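02/10/2020, bimanual cell, folding software

Spent the session on the corner grasp planner. Yesterday's build of Woter was rejecting good corners as soon as the cloth had a crease through it, so I dropped the edge threshold and moved the crease filter after the contour fit. Magenta cloth for all runs, other colours left in the stack.
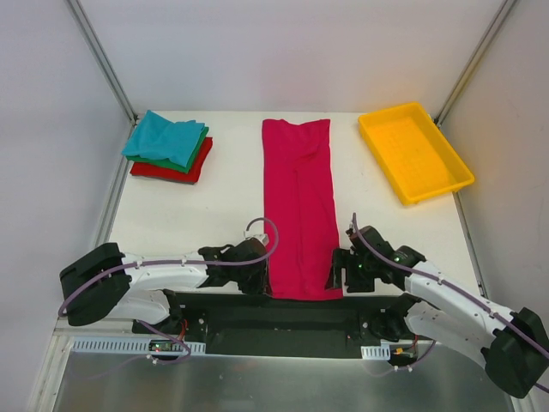 The filter change costs 2 ms per cycle, fine at our 40 ms budget. Replayed 247 logged grasp proposals through the new version and 219 came out with both corners inside tolerance. Most of the rest are cases where the contour closes across a folded-over bit and the planner takes the fold for the hem. Need a depth check there. Not done yet.

Controller side: Witer still sends the two arms their targets one after the other, so the left starts a touch early. I put both into one message and the lag has gone from the traces. Left the old path in behind a flag. Also raised the hover height before the descend step, as the planner was asking for approach poses too near the mounting plate. 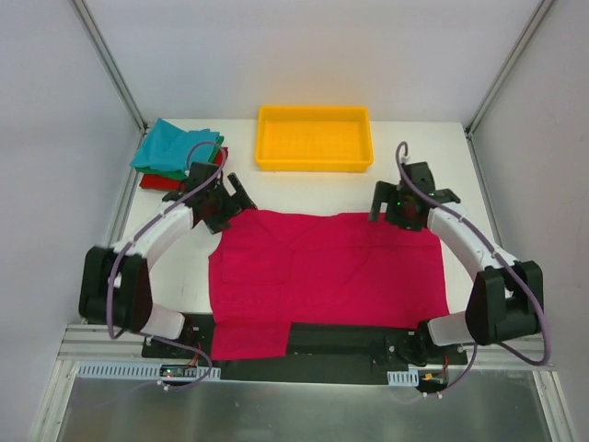

Rajan replied on the merge request that the flag should default to off until the replay has been run against the Omgate logs as well, and asked for the hover height to go in the config file. Fair enough on both. Config is done, replay is queued.

To do: depth check on folds, delete the old threshold constants, rename the log folders.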